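THE AWAY END
Newsletter of the Runmont Town Supporters' Club
July 2, 2022

Preseason, or the art of reading too much into a friendly

The fixture list for the summer is out, and with it the annual claim from the club that preseason is "all about minutes in the legs." Fans of Runmont Town have legs too, and ours have had plenty of minutes, mostly spent standing in the rain in January watching us fail to defend corners. We'd like something to look forward to, please.

What we have is four friendlies, one training camp and a new left back from Palacios. He is left-footed, and anyone who sat through last season will know why that made the front page. We spent most of it with a right-footed center half out there, cutting inside at every chance and running straight into our own midfielders. He was player of the month twice, so draw your own conclusions about the rest of them.

The camp is in Husolton again. The squad gets eight days of double sessions, a lake to run around and a hotel that, by the players' own accounts, serves chicken in one style. Two years ago we came back from Husolton and won five on the spin. Last year we came back from Husolton and lost to a team that had been formed in the spring. The coaching staff calls the place a proven base, and both of those results do prove something.

Supporters traveling out for the closing friendly against Vavska should sort a room soon. The members' rate is gone, and the two places near the ground were filling up when we last called. 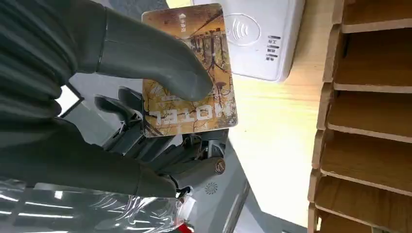 Room key in hand, for those who booked early.

The Vavska game is the one to see. They finished third in their league, they press like people who are late for a train, and they beat us 4-0 the last time we met. The gate that night was 970, of whom 915 seemed to be enjoying themselves. Our away following made up the difference and sang for the full 90, including a long stretch about a striker we had sold the week before.

As for what the manager will try, the smart money is on three at the back. The smart money was on three at the back last summer as well. We saw it for one half, conceded twice down the side where the wing back should have been, and went back to a flat four before the oranges were handed out. This time he has the left back to make it work, and he has said in two interviews that the group is "hungry for ideas." We would settle for them being hungry for second balls.

There's a decent case for optimism up front. We created plenty last season and missed most of it, and missing tends to even out. The counterargument is that it didn't even out last season, or the one before, and that our top scorer finished level with own goals until the final afternoon. Still, the young forward who came on late in the spring looked lively, he hits the ball early, and he hasn't been with us long enough to pick up the habit of taking one more touch. Start him against Vavska and leave him on.

In goal, no change. He's 20 games short of 300 for the club and has spent most of the others shouting at the wall to move left. The wall has never once moved left. If he gets to the milestone this season there'll be a collection for a gift, and suggestions are welcome as long as they aren't a wall.

Season cards are being handled through the club office, where the renewals desk is open every weekday until the camp. You can do it online as well, though the site still asks some of you to choose a seat in the stand that was taken down. Pick any seat you like in it, then email the office and they'll move you to one that exists.

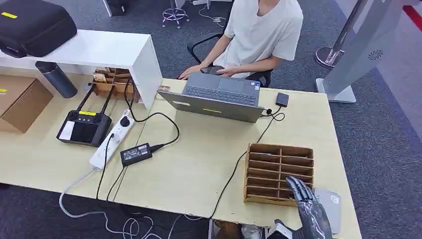

Coach travel to Vavska

One coach, leaving from the main gate at seven in the morning and coming back straight after the whistle, or a little before it if we're four down again. Members get first pick of the seats until the end of next week, then it's open to everyone. No glass bottles, no drums on the top deck, and please be at the gate by a quarter to. The driver is the same one as last season and he did leave without people.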